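Thaddeus Nakamura wants small shops to get paid faster

Fintech founder talks about slow money, dull software and why he thinks the corner bakery is the most interesting customer in banking

June 21, 2020

Thaddeus Nakamura picks up the video call before the first ring is done, and he is already halfway into a story about a florist. She had a wedding order, a big one, and the hotel that booked it paid her 90 days later. By then she had put the roses, the van rental and two helpers' wages on a credit card.

"She made money on that job and it still nearly sank her," he says. "I heard that and I couldn't think about anything else for a week. She did everything right! She had the customer, she had the profit, and what she didn't have was the cash on the day she needed it."

The florist became the first person to try what is now Tritero, the company Nakamura runs from a rented floor above a tile showroom. Tritero pays small businesses for their unpaid invoices and then waits for the big customer to settle up. The idea is very old (people have been selling their invoices for centuries, and he will happily tell you about it if you let him), but the business has mostly been built for firms with a finance department. Nakamura is after the ones where the finance department is a shoebox.

There are 16 people at the company now. I had expected to spend an hour on growth charts, and I came away having learned a great deal about how a plumbing supplier numbers its invoices. It was a lot more fun than the charts would have been.

A boring start

Nakamura spent his first working years at Hutchins, a regional lender, where he checked loan applications by hand. He is fond of the place and talks about it the way some people talk about a strict school.

"You'd get a file this thick," he says, holding his fingers well apart, "and you'd read all of it. Tax forms, leases, letters from the landlord. I got pretty good at guessing which shops would be fine. And we'd turn them down anyway, as the loan was too small to be worth the paperwork. A loan of that size cost us nearly as much to set up as one ten times bigger."

That bothered him enough that he began writing small programs in the evenings to read the files for him. They were terrible, he says. One of them took every phone number for a dollar amount, and for a single glorious afternoon it believed a dry cleaner was the richest business in the state.

He left Hutchins with a better version and a partner from its operations desk, and the two of them spent a winter trying to sell the software to banks. Several were polite. One asked for a second meeting, then a third, then a ninth. In the end they decided to lend the money themselves, which meant finding some.

"I had no idea how hard that part would be," he says, laughing. "I thought, we've got the software, the money will come. I made 23 calls before someone let me finish the pitch."
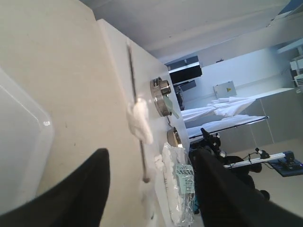
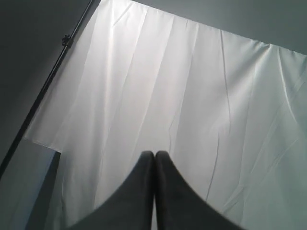
What an invoice knows

Ask Nakamura what Tritero does differently and he starts with the invoice itself. A credit score tells you how a person handled a car loan six years ago, he says, while an invoice tells you what happened last week: who bought something, how much of it, on what terms.

"And then you get the next one, and the next one, and you can see the whole rhythm of the place. You can see the summer coming. I love that stuff, I could look at it all day."

The software, which the team calls Harkiten (the name was left over from an abandoned budgeting app, and it stuck), reads invoices as they are sent out and compares each with what the same customer has paid before. If the customer is reliable and the paperwork matches, the shop gets an offer the same morning. If something looks odd, a person picks up the phone.

He is firm about the phone. Early on, the team tried having Harkiten turn people down automatically, and within days it had refused a caterer whose biggest client had simply changed its name. Since then every refusal has been read by a human being before it goes out. That slows things down and costs money, and two of his investors have asked him to drop it.

"I just say no. We have a nice chat about it and then I say no again."

The price of early money

There is a harder question in all this, and I put it to him: isn't this an expensive way to borrow? A shop that sells an invoice gives up a slice of it. Do that every month and the slices add up.

He doesn't dodge. "Yes, it can be. If you use us for every invoice, all year, something's wrong, either with your prices or with your customers, and I'd want to talk to you about it. The fee is on the first screen, in dollars, before you've typed in anything at all. I fought for that. People can't picture a percentage, but they know exactly what 150 dollars is. It's the electric bill."

Does that cost him sales? Some, he thinks. Plenty of people look at the figure and close the page. He would like them to come back when they need it and to remember that they weren't fooled the first time.

The company isn't profitable yet. He says so before I can ask, and gives a fairly plain account of why: the money Tritero lends is itself borrowed, and a young lender pays more for it than an old one does. He expects the gap to shrink as the track record gets longer, though he won't put a date on it.

A strange spring

Then came this spring, and a good many of Tritero's customers closed their doors for weeks. Nakamura goes quieter here. Invoices stopped arriving, and some that had already been bought weren't being paid.

"We paused new offers to restaurants, and I hated doing it. Those are people I know by their first names. But we also stopped all late fees the same day, and we called everyone. All of us called, the engineers too. One of our engineers had never phoned a stranger in his life, and by the end he was getting cake recipes."

Some of what they heard on those calls has gone straight into the product. Shops wanted to see who was likely to pay them late, whether or not they planned to sell the invoice. So Tritero is building that view and will give it away to anyone who connects their books. The first version is due in July.

Staneck, a wholesale kitchen supplier that sends its invoices to a long list of small restaurants, has been trying it out. According to Nakamura, the bookkeeper there found a bug on her first morning and four more by lunch, and he now sends her everything before it ships.

"She's the best tester we've got. I'd hire her tomorrow, but they'd never forgive me."

Next on the list

He has plans for the rest of the year, more of them than fit in a call. There's a Spanish version of the whole site, long overdue in his opinion. There's a way for a shop to sell half an invoice and keep the other half. There's a scheme for seasonal businesses, such as garden centers and ski rental places, that has the team arguing happily over how to judge a company that earns nothing for five months.

What he doesn't want is a Tritero credit card, a Tritero checking account or a Tritero anything else. Every adviser he meets suggests one. He thinks there is a good decade's work in invoices alone, and he seems thrilled at the prospect.

The florist, by the way, is still a customer. She sells them two or three invoices a year, usually in wedding season, and she has started asking the hotel for a deposit.

"Which is less business for us," Nakamura says, "and I was so pleased when she told me. I think I told everyone in the office twice."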